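Ustow Moves Ahead With Desktop Robot Arm Purchase for Custbridge Workshops

CUSTBRIDGE, Tue 15 June – Ustow is buying 42 small desktop robot arms for its Custbridge training workshops, and we couldn't be happier to share the plan! The order follows a trial that began in February and asked a simple question: what does it really take to put one arm on every workbench?

"We went in thinking mostly about the price of the arms," said Cempaka Sopacua, who leads equipment planning at Ustow. "Then we started listing spare servos, cables, power supplies and desk clamps, and the list got long. I'm glad we did that before signing anything."

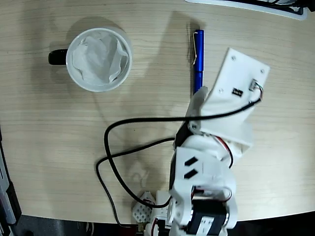

The first-year parts budget is set at $3,921, with 136 spare servos to be kept on the shelf in Custbridge. Printed parts such as gripper fingers and brackets will be made in house, so a cracked piece can be replaced without waiting on a delivery. Flitham will supply the motors and wiring, and Wuisan will handle setup and staff training over 2 days.

Desk space gets its own line in the plan too. Each bench will have room for an arm to reach and turn, plus space for the everyday items people practice picking up.

"People light up when they get an arm moving for the first time," said Herman Rahman, workshop manager. "Now they won't have to stand in line for a turn!"

The arms will arrive in two batches, with the second ordered once the first is up and running. Schools and small businesses planning a similar purchase can ask the Custbridge office for a copy of the budget sheet, free of charge.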